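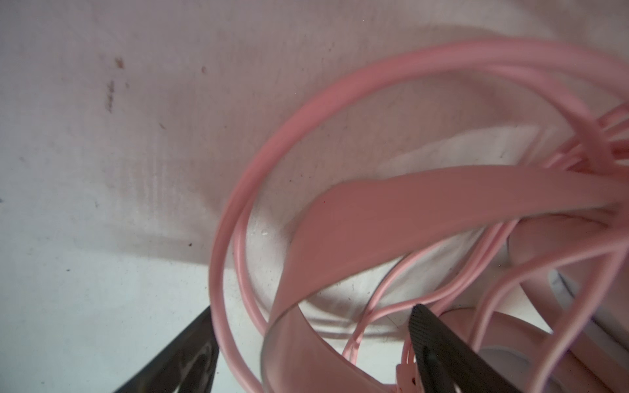 Cold water before anything else, Johannes wrote back, and never the dryer until the spots are gone. I had asked him about the brown marks on the pale cloth. There is a streak and a few small specks, and the pink cord and strap were lying across it when I looked this morning. I took his advice and left the cloth to soak for 20 minutes with a capful of Bovix.

While it soaked I coiled the cord. It doubles back on itself and I had to start over twice. Lunch was soup.

In the afternoon I turned to the table. I like the wallpaper there more than I did in August, mostly the coral and the purple. The duct tape and the marker can stay in the wire basket on the left. The other basket needs a use.
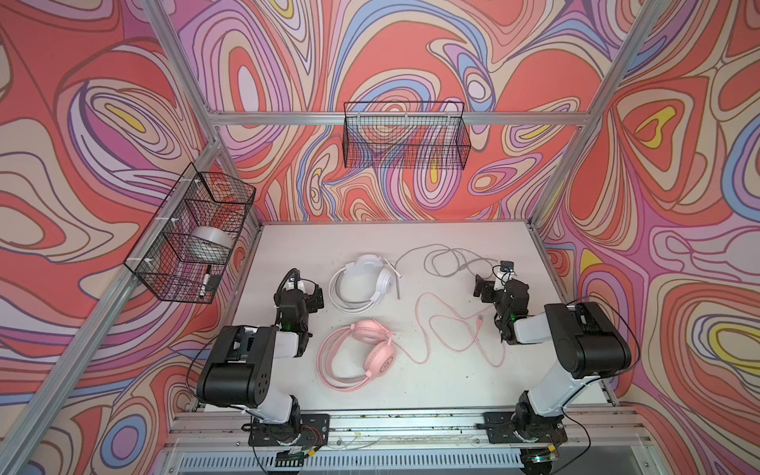
What gets small specks off a white tabletop? Warm water with a little dish soap, then a dry cloth.

I wrote that on the inside of the cupboard door so I don't have to ask again. Vacuum along the front rail first next time. Unathi called at 5 and we talked about the Stirkunum order, which could take up to 19 days.
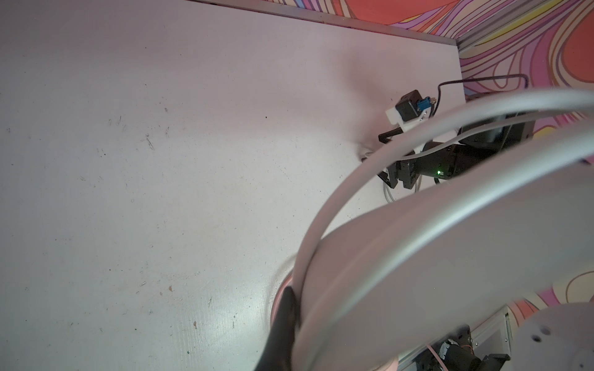

Page last changed: 2 Apr 2020

The scuffs are a separate job and I won't start on them tonight. The cloth gets a second soak tomorrow. Need more dish soap.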